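Old Towers, New Tricks
Inside the repair nights at Durnside, where a tired desktop gets a proper second go

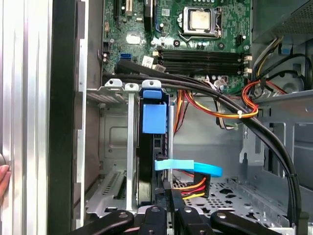

Start with the bare board

There's something wonderful about a desktop with its cooler off. The processor sits there in its socket, dull silver, with a trace of old thermal paste still on it, and suddenly the whole machine makes sense! Four empty memory slots, a blue SATA port, a fat bundle of black cable tied up and run along the edge of the board (somebody cared about that once).

The Durnside sessions began in June with three benches and have grown to 11. People bring towers they'd written off and go home arguing happily about fans.

Paste, then patience

Old paste comes off with a lint-free cloth and a bit of alcohol. A fresh dab the size of a pea goes in the middle, and the cooler gets tightened corner to corner, a little at a time. Memory next: push until both ends click, harder than feels polite.

My own tower took eight evenings and I loved every one of them, even the one I spent hunting for a screw under the fridge. The next session is Mon 22 August, doors at seven.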